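Malen Rural Electric Cooperative
Minutes of the Regular Meeting of the Board, 14th September

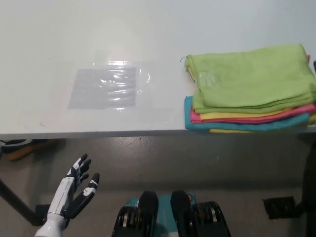

The Chair called the meeting to order and confirmed that a quorum was present. The minutes of the August meeting were approved as circulated.

1. Supply interruptions
The operations report was received. Members discussed the repeated loss of supply on the Trovuvier feeder, where 13 interruptions were logged during August. The report attributed most of them to the aging switchgear at Hullis substation. A member asked whether customers on the feeder could be moved to the Fonseca line in the meantime. Management replied that the Fonseca line has no spare capacity in the evening hours and that a partial transfer would be studied.

2. Replacement switchgear
Three bids were opened before the meeting and summarized by management. One was set aside as incomplete. The Board asked for written clarification of delivery terms from the remaining two bidders - in particular, the penalty for late shipment - and deferred the award.

3. Notice of planned outages
It was moved and seconded that customers receive 21 days' notice of any planned outage lasting more than 3 hours. After discussion of the cost of mailing, the motion was amended to permit notice by e-mail where the customer has agreed to it. The motion carried as amended, with one abstention.

4. Past-due accounts
The Board reviewed the repayment plan offered to residential customers. The term was extended to 12 months, without interest. Commercial accounts remain under the existing policy.

5. Tree trimming
The contract for the Hullis road section was noted. Complaints concerning brush left on private land were referred to management for reply.

There being no further business, the meeting was adjourned.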